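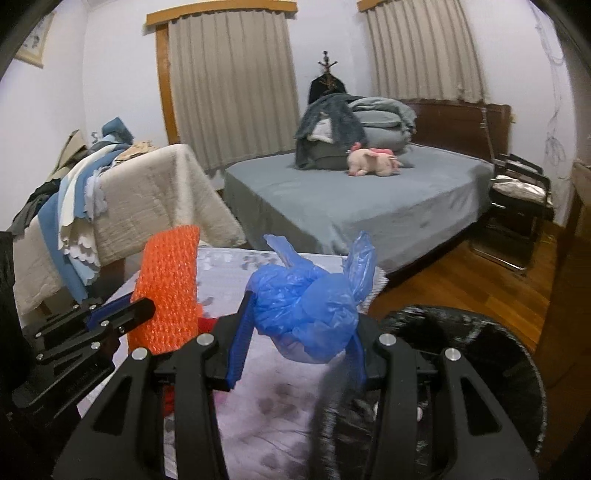
Soft plastics and the sorting line: an interview with Aušra Juška

The materials recovery facility at Plevingate handles household recycling from three districts and runs on two shifts. Aušra Juška has been its process engineer since the present line was commissioned. Her responsibility is the part of the building between the tipping floor and the balers, and most of our conversation concerned film: carrier bags, bread bags, produce wrap and the outer packaging from multipacks.

Film is a small fraction of what arrives, measured by weight. Juška considers weight a poor way of measuring it. "A bag weighs a few grams, so on the composition sheet it hardly appears," she said. "On the line it behaves like a much larger item. It covers other things, it fills with air, and it goes round shafts. If you planned maintenance from the composition sheet you would plan far too little."

The shafts in question belong to the disc screens, which separate flat items from containers. Rows of rotating discs carry paper and card over the top while bottles and cans fall between or roll back. Film does neither reliably. It winds on to the shaft between two discs, tightens, and reduces the effective diameter of the gap. As the wrap builds up, containers that should drop through begin to ride over with the paper.

The screens at Plevingate are stopped for cutting out at the end of each shift. Two people go in under lock-off with hooked knives and clear the shafts by hand. Juška puts the job at around 400 minutes of labour a week, before any unplanned stops are counted. "We changed to a larger shaft four years ago and that helped, as film needs more length to get a full turn. It didn't remove the job. It meant we could get through a shift without stopping in the middle."

I asked whether bags arrive flat or bunched, and whether the difference matters. She said it matters a great deal. "Flat film is light and wide, so air will move it. You can lift it off a belt with a suction hood. A bag that somebody has screwed up and tied is a different object. It has a low surface area, it may have something inside it, and it goes where a small container goes. The optical sorter sees polyethylene in both cases, but the jets that eject one won't necessarily eject the other."

The optical sorters are near-infrared units supplied by Caner. Each scans the belt, classifies items by the light they reflect and fires a row of air nozzles at the discharge end. For bottles the timing is straightforward. For film the item may shift on the belt between the scan and the nozzles, particularly at higher belt speeds, and the air then arrives where the film used to be. Juška's team fitted a hood over the acceleration belt to keep the air moving at the same speed as the material. The hood came from Pētersons, a ventilation firm that had mostly worked for joinery shops, and it took three versions to get right.

"The first one was too short and the second was too high," she said. "With the third, the film stays down. We also brought the belt back a little in speed. Operators didn't like that, because throughput is on the board in the canteen and belt speed looks like throughput. Purity went up, and the tonnage at the end of the week was the same."

Colour is a separate question. Clear and natural film has a steady outlet, and coloured film is harder to place. Pigments can't be taken out in ordinary mechanical recycling, so a mixed bale becomes a grey or dark green pellet whatever went into it. The usual products are refuse sacks, damp-proof membrane and moulded boards. Black is harder again, as carbon black absorbs near-infrared light and leaves the sorter with little signal to classify. Juška does not try to recover black film at all. It goes forward with the residue.

Netting gave her more to say than I had expected. Fruit and vegetable nets are usually polyethylene or polypropylene, extruded or knitted, often with a metal clip at one end and a printed label band of a different polymer. "Nets are worse than bags, piece for piece," she said. "A bag will tear when it winds on. A net won't. It catches on the corner of a disc and then it catches everything else. When we cut out a shaft, the core of the wrap is very often a net with 8 or 9 bags wound over it."

Her advice to districts that send material to Plevingate is that nets belong in general waste. Two of the three leaflets now say so. The third is due to be reprinted in July.

We then turned to the bales. Film bales are made on the smaller of the two presses, a Brirkik channel baler that was bought second-hand and has needed new wear plates twice. Film is springy and holds air, so the bale expands after tying and the wires have to take the load. Juška specifies a heavier wire than the manual asks for and leaves each bale standing overnight before it is stacked. The current lot in the yard is numbered up to 744.

Moisture is the main cause of rejected loads. Film traps water between its layers and does not drain well, and a buyer will deduct for it on the weighbridge ticket. The bales used to stand uncovered along the north fence. They now stand under a lean-to, with a gap at the back for air. "It's a roof on posts," Juška said. "I asked for it for two years, and it paid for itself in one winter."

On the question of separate collection she was cautious. Some areas collect film in its own sack, which keeps it off the screens provided that crews keep the sacks intact and the sacks can be picked out early. Plevingate has run a short trial on one round. Pickers on the pre-sort platform removed the sacks by hand before the first screen. On a normal depth of material this worked well. After a bank holiday, with the belt loaded deeper, a number of sacks were buried and went through to the screens, where they burst.

"So the sack moves the problem to the feed," she said. "You need an even burden depth at pre-sort, and that means metering the drum properly and not letting the loading shovel decide. We have the drum. We don't yet have the control on it that I would like."

A variable-speed drive for the metering drum is in next year's budget request, along with a third suction hood over the container line. She expects to be given one of the two. Asked which she would choose, she said the drive, and then went to see why the paper screen had stopped.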